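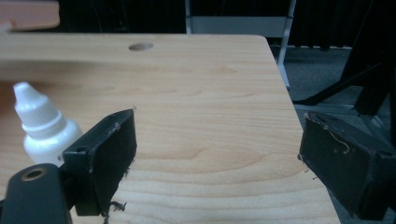
Can you live in a village without a car?

You can if there's a bus that runs often enough to get you to work and a shop you can reach on foot. Without those two it gets hard very quickly.

## A winter on the 171

March 2022

So the car went in the autumn. I've had a few messages asking how it's going and I keep typing out the same reply with different swearing in it, so I'm putting it all in one place and then I can just send people the link.

Short background for anyone new. I live in Jikham, which has a church, a primary school, a pub called the Sun, a small shop with a post office counter at the back and a very long hill. The car was old and it had started making a noise on left-hand bends. I took it in and the garage quoted me £495 to put right whatever it was (something to do with a bearing and then something else they found while they were looking at the bearing), and I sat in the waiting area with a cup of machine coffee and thought, I don't want to. The insurance was due as well. I drove it home, sulked for a fortnight and sold it to a man from two villages over who didn't seem bothered by the noise at all.

The plan was to see how I got on until Christmas. It's now well past Christmas and I still haven't bought another one, though I have looked at them online late at night, which I think is normal.

### The bus itself

We get the 171, run by Kelico. It goes from the top green down through the village and into town, and on a good day the whole thing takes just over half an hour. In the car it was about fifteen minutes plus however long it took me to find somewhere to park, so in the mornings I've lost less than I thought I would. In the evenings I've lost more. The last one home leaves town before eight! If you want to see a film you're looking at the early showing, with all the children, or a taxi.

I work in town four days and from home on the other one, so it's eight trips a week before I've done anything fun. I get the monthly ticket. It took me a silly amount of time to work out that the monthly was cheaper for me than buying returns, as the Kelico website lists them on separate pages and one of the pages was out of date. Ask the driver. The drivers know everything.

Things I've learned about the 171, in no order:

- The bus before the one you want is always emptier, and if you can stand getting up for it you'll have a seat all the way.
- Left-hand side going in, right-hand side coming home, if you like looking at the reservoir.
- The stop by the school has a shelter but the shelter faces the weather. Stand behind it.
- Put your hand out. Properly out, arm straight. I was left standing at the top green in November because I'd sort of nodded at it.
- In school holidays the timetable changes and there's a little letter next to the times to tell you so, and the letter is tiny.

I had thought I'd read on the bus. I had visions of getting through all the big novels I've been lying about having read. I can't do it, I feel sick by the second roundabout, so I listen to things instead, or I look out of the window, and looking out of the window has been much nicer than I expected. I'd driven that road for years and I couldn't have told you there was an orchard on it. There's a whole orchard! With a little hut!

### Shopping

This was the part I'd dreaded and it's been a mixed bag (sorry).

I used to do one enormous shop every couple of weeks and heave it all in from the boot. You can't do that on a bus. For the first month I tried to do it anyway, with two big bags cutting my fingers off and a multipack of loo roll under my arm, and I was in a foul temper every time. Then my sister gave me her Omora, which is one of those trolleys on wheels that I had always thought of as being for people a good deal older than me. I take it all back. I love it. It folds flat, it goes up kerbs, and it stands up on its own on the bus as long as you wedge it against your knee. It does squeak. I've put oil on it and it still squeaks.

What I do now is a small shop twice a week after work and heavy things by delivery once a month: tins, flour, washing powder, cat litter. The delivery has a minimum spend, and I'll admit that some months I've reached it with wine.

I also use the village shop far more than I did. It's dearer, there's no getting round that, but I've stopped buying the mad stuff I used to throw in the trolley when I was hungry and had a boot to fill, and the two seem to come out fairly level. I waste less too. I used to find whole cucumbers that had turned to soup at the bottom of the fridge.

### The bits that have been rubbish

January. January was rubbish. It was dark when I left and dark when I got home and it rained sideways for what felt like the entire month. There was one week when the bus was cancelled on three mornings with hardly any warning, and I missed a meeting I'd set up myself. I stood at the stop with my hood up, looking at second-hand hatchbacks on my phone, and if one of them had been parked in front of me I'd have got in and driven off.

Getting to the dentist. My dentist is in the other direction, where the 171 doesn't go, so it's bus into town and a different bus out again, and an entire morning for ten minutes in the chair. I've thought about changing dentist but I like mine.

Seeing my mum is a train and then a lift from the station, and I don't like relying on the lift. She doesn't mind. I mind. I used to be able to just turn up with a cake and now it's all got to be arranged, and I think we've both noticed that I go less. If I do get another car, that'll be the reason.

And the tip! How do people without cars get to the tip? I've got a broken chair in the spare room that's been waiting since October. Our one won't let you walk in. You have to arrive in a vehicle. I rang to check.

### The bits that have been lovely

Walking. I do the hill most days now, down in the morning and up at night, and at the start I had to stop at the bench and pretend to look for something in my bag. I don't stop any more. My jeans haven't got any looser, before anyone asks, but I sleep like a log.

Talking to people. There's a handful of us at the top green in the mornings and we've gone from nodding to moaning to swapping plants. I've been given a rhubarb crown and half a bag of seed potatoes, and I had lived here for years without knowing any of them to speak to.

Friday nights at the Sun, when I can have a second glass and not think about it. That's a bigger perk than I'd reckoned on.

Money. I'm not going to do a spreadsheet at you, but with no petrol, no insurance, no tax and no parking, and with the bus ticket and the odd taxi set against it, I'm better off every month by enough to notice. I've had the boiler serviced on time for once. I've also told myself I'm allowed as many taxis as I like, guilt free, and knowing I can have one means I hardly ever get one.

### Would I tell you to do it?

Depends where you live, and who you've got to look after. I've no small children and I've got good knees and a boss who doesn't care if I roll in at five past. Take any of those away and I think I'd have bought another car by November. If you're wondering about it, leave the car on the drive for a month first and see how often you cheat. I wish I'd done that, it would've saved me the loo roll phase.

Also check your last bus before you do anything else. Then check it again in the school holidays.

I've said I'll carry on until the end of May and then have a proper think. The summer timetable comes out before then and there's a rumour at the top green that we might be getting a later bus home. There was the same rumour last year, apparently. If it does happen I'm going to the pictures every week until I'm sick of popcorn.

Next post will be the rhubarb, which has come up, and I've got no idea what I'm meant to do with it in its first year. Leave it alone, I think? Tell me in the comments if you know. And if any of you have got a chair past a tip gate on foot, please, please tell me how.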